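**Low Hum: A Morning at the Irkon Cable Works**
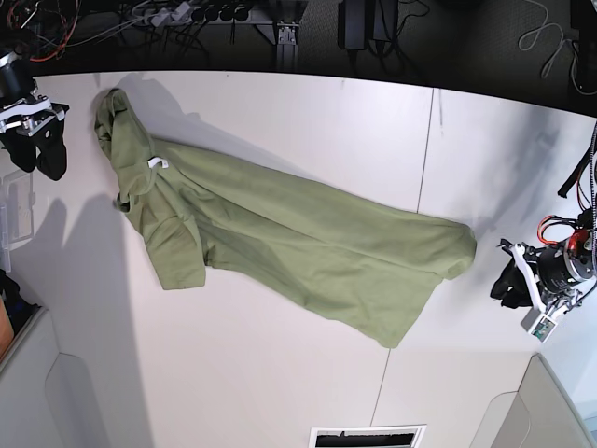 *Vol. 3, p. 50*

Irkon makes instrument cables, and in June it lets people in to watch. Frauke Buschmann met us at the gate at 9:30 and handed out earplugs, a bold opening move for an audio company.

The braiding hall is loud and smells like warm pennies. Spools go round, copper goes in, guitar cable comes out the far end at 900 feet per shift per machine. I asked which machine sounded best and got a look.

Rüdiger Schmieder runs the listening room. He played the same bass line through the Fando and then through the Plulluson, which costs a good deal more. Half of us heard more air. The other half heard a bass. Schmieder wrote down both answers with equal respect.

Coffee was decent. The shop takes cards, and I now own a Fando.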